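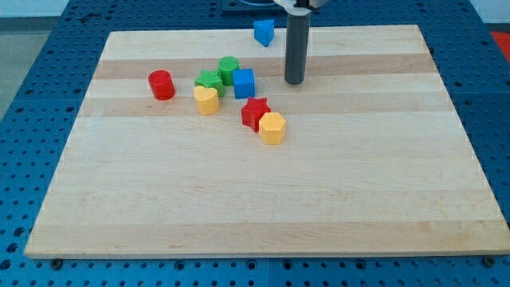 3.2 Trading phase and price movement

Figure 3. Table set-up and playing pieces.

The trading phase is where Pomura really comes alive, and it is the part of the game we most enjoyed studying. Each player begins a round with a hand of cargo cards and a private contract that names a port and a good. Prices at the port are public. Contracts are not, so every offer made across the table gives a little of the contract away. A player who asks twice for salt has told everyone else to hang on to theirs!

We compared two sets of rules. In the printed rules, the price of a good drops one step each time it is sold and climbs back only at the end of the round. In the version suggested by Tane Hapeta, who has run the Kimbridge games night for years, the price climbs back as soon as somebody buys. The change takes one sentence to explain, and we expected it to have a small effect. Its effect was wonderfully large.

Under the printed rules, players rushed to sell early. Selling first is worth so much that many groups skipped talking altogether and went straight to port, leaving the last player with full holds and poor prices. Under the Hapeta rule, players waited, bluffed and made deals. Several groups invented a kind of loan, in which one player bought a good they had no use for to lift the price for a neighbour, and expected the favour back next round. Neither rule book mentions loans of this sort.

To check that the pattern wasn't just our own regulars being clever, we ran 500 simulated games under each rule set using the simple bidding model of Section 2 (500 printed, 500 Hapeta). The model can't bluff or lend, yet it still held its cargo longer when prices recovered straight away. That delighted us, as it suggests the incentive sits in the price track itself and doesn't rely on friendly players.

Human games were fewer. We recorded 19 sessions, all played to the usual finish of 70 coins, and left out rounds where a rule was misread. Groups that had played Pedard before picked up the loan idea fastest, probably because that game also rewards favours between neighbours. Following Babić, we coded each spoken offer as open, closed or false. False offers were rare under the printed rules and quite common under the Hapeta rule, where there is finally time to make one.

One colour of seat still did better than the others under both rules. We come back to turn order in Section 4, along with a rotating first seat that the Kimbridge players began testing in March.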